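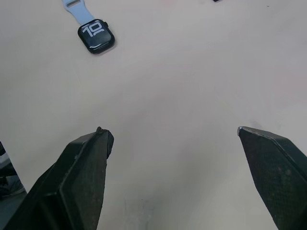 Progress reports: Tidying and Storage

Second report on the Gostevari shared workroom
Prepared by Dorottya Jakab for Masanobu Ishida, September 28, 2026

You asked in March for a shorter report than the last one. I have taken this as a comment on the last one.

The lost property rule is in force. Anything personal left on a table goes into the tray by the door and is written in the book. Watches, phones and keys are kept for 23 days, then passed to the front office. The pale table gives us the most trade: a smartwatch with a light blue band is the sort of thing that gets put down on it, face up and telling everyone the time except its owner. Xóchitl Camacho keeps the book. Her handwriting has improved since people began checking it.

Of the $400 in the storage line, we have spent most on hooks, labels and drawer dividers. The labels are holding. The hooks on the north wall are on their second set of screws, and Nicanor Camacho would like it recorded that he warned us about the plaster. It is recorded.

Sharp things took longer to settle than the rest of the room put together. Knives now live in the black metal rack, points down through the slots, and may not be left lying on the table, in the sink or in Tiburcio's apron. Tape still has no fixed home. The yellow roll tends to end up next to the knives - a drawer was assigned to it in the spring, and the drawer is full of string. 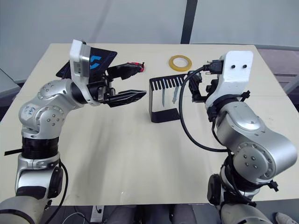
Still to do before the next payment

Empty the string drawer. Tiburcio Cuevas has asked to go through it first, and I have given him 18 days.

Replace the hooks with a rail. The quote from Zatitz is attached and includes fitting.

Agree a place for the tape.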